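Can the robots fold a tea towel yet?

Dennis Muli gave the lunchtime talk on Wednesday, and the short answer to the question on the poster was no, or at least not at a speed anyone would pay for. His group at Grulen has been working through a list of 70 ordinary chores, half from the kitchen and laundry and half from the packing floor at Bandeo. The arm now manages 4 of them well enough to be left alone with. All 4 are from the packing floor.

Towels remain the sore point. A person on the Bandeo floor folds and stacks one without looking. The arm needs several goes to find a corner, and a towel straight from the dryer never lands the same way twice. Mugs go better, provided the handle is facing out.

Most of the practice happens in simulation, where a dropped mug costs nothing to sweep up. Neema Ondieki ran 1,388 simulated grasps for the May report and counted 772 as good.
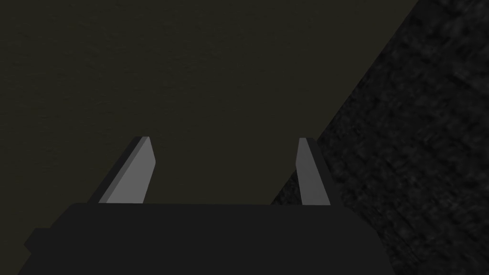
She was careful to say that a good grasp is only the start of a chore. The item still has to be carried, turned and put down where someone wants it — and the put-down is where the group loses most of its marks.

Mwanahawa Kombo asked about dishwashers. Dennis said to keep stacking your own for now. Slides are on the shared drive under Grovolitz.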